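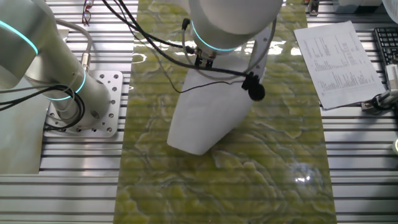 How long does it take to move a bakery's whole office off one old server? Three weekends and a good deal of coffee, if the bakery is Costmont and the server has been humming in the same closet since before I was hired.

5th December

I'm writing this at the kitchen table with my shoes still on, which tells you what sort of day it was. Tonight was the last of the big moves – the order system – and I wanted to get it down before it all runs together in my head with the other two.

We started on this back in October, when the backups quit and not one of us noticed for six days. I still get a little cold feeling when I think of that. It was Tania Dissanayake who spotted it, going through the logs for something else entirely, and she was very kind about it, considering that the alerts had been going to the mailbox of a man who retired in the spring. After that the owners stopped saying "next year" and signed with Titier to look after the network, and I was handed the job of being the person they call. I have rather enjoyed it, to tell the truth. They are patient people and they don't sigh at you over the phone.

So, today. We had 63 staff accounts to bring across and all the standing orders from the cafés and the hospital, and every one of them has its own little notes attached ("no walnuts, ring the side bell," that sort of thing). The accounts went over before lunch. The orders sat there at the same spot on the progress bar for so long that I went and washed all the mugs in the break room, and then dried them, and then put them away in the wrong cupboard.

The trouble was the label printer in the packing room, of all things. It had been set up years ago with a fixed address, and the new firewall didn't care for it one bit. Titier moved it to its own corner of the network, I printed a test label, and out came a label for seeded rye. I could have hugged it!
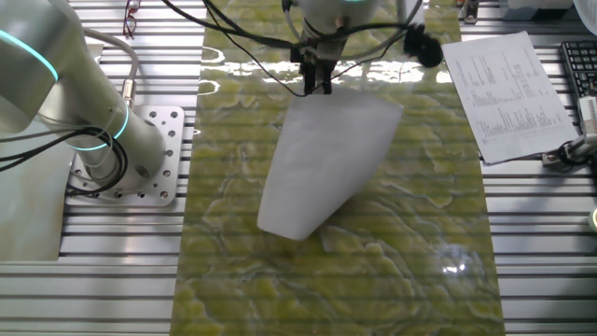 Riaan Swanepoel thought we ought to leave the old server running until after the holidays, just in case, and said he'd sooner pay for the electricity than explain a missing Christmas order to the hospital kitchen. I had been looking forward to pulling the plug myself, but he's right, and I told him so. It can hum until January.

The monitoring is on now too. Sasilon, the program is called, and it sends a message to my phone when something looks off. It sent me four this evening, all of them about the printer, so I suppose I'll have to learn how to tell it which things matter. Tania says you set the levels a bit at a time over the first few weeks and that everybody gets too many to begin with.

Still to do: the spare battery for the closet, new passwords for the night shift (they will grumble, and I'll bring them cinnamon rolls), and somebody has to cancel the old Stoica contract before it renews itself. I'll call them in the morning, once I've found the account number, which I believe is on a sticky note inside my desk drawer.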